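Oiling a wood table before guests come?

rowena_m
Posts: 36
Hi all! My sister's family lands Friday and I'd love to oil our table first – is that cutting it too close? I've got a tin of plain mineral oil and plenty of rags. 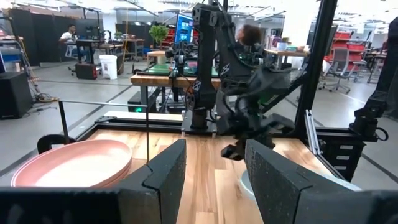 My aunt in Kunside always swore by walnut oil, bless her, but I worry about allergies.

janthorpe
Go for it! One thin coat, wipe it well, leave it overnight.

hutodgate5
I disagree, sorry. Mineral oil never really sets, so I'd wait until they've gone home. Hardwax oil has kept ours lovely for 5 years. 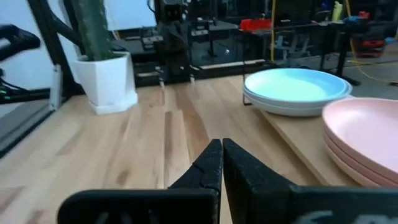
Re: Oiling a wood table before guests come?

rowena_m
Thank you both! Tablecloth it is, then.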